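Veria 4 Fair Day Rolling Cooler

Item no. 4-56 | Color: Barn Red | Ships from our Dingate warehouse

I have hauled a lot of coolers across a lot of fairground parking lots, and most of them quit on me somewhere between the grass overflow lot and the ticket booth. A wheel pops off, or the handle bends, or the lid flies open right in front of the pig barn (ask me how I know). So when I started picking gear for this shop, a decent rolling cooler was first on my list, and the Veria 4 is the one I take myself.

It holds 62 quarts, enough for lunch and drinks for the whole family plus a bag of ice on top. The wheels are big and chunky, and they roll over gravel, straw and those fat rubber cable covers by the midway without much fuss. Empty, it weighs 21 pounds. I won't pretend that's light! You'll want a second pair of hands getting it into the truck once it's loaded.

My mother-in-law enters the vegetable show every year, and she borrowed mine in June for a county fair two hours away. She liked the lift-out tray so much that I had to order another one for myself. It sits up high, away from the ice, so your show tomatoes or your pie crust don't end up swimming.

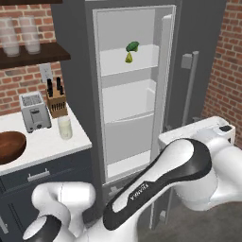 Broccoli and a pear in the fridge.

I load mine the night before. Drinks go on the bottom, ice over those, then the tray with sandwiches and fruit. Leave the lid shut as much as you can on a hot day, and park it in the shade of the livestock barns if they'll let you. Please do check your own fair's rules before you go, too. Some gates are fine with a cooler this size, some want it smaller, and a few won't let you bring one in at all. Tailgating in the lot is a whole other story and I'm very much in favor of it.

What you get
Cooler with hinged lid and two latches
Pull handle, already attached
Lift-out tray
Drain plug plus one spare
Velier shoulder strap, for stairs and shuttle buses

Size and care
Capacity: 62 quarts
Length with handle folded: 31 inches
Weight, empty: 21 pounds
Wash with dish soap and warm water, and let it dry with the lid open

People ask me if the Lappalainen ice packs fit. They do, four of them flat across the bottom, but they're sold separately and they run out fast once fair season gets going. Order early if you want those.

Price is $56 while this batch lasts, which I think is a steal for something that gets dragged around as hard as mine does. Barn Red is all I have right now. I've asked for the green again and I'll put it up on this page when it comes in.

Page updated 8 September 2023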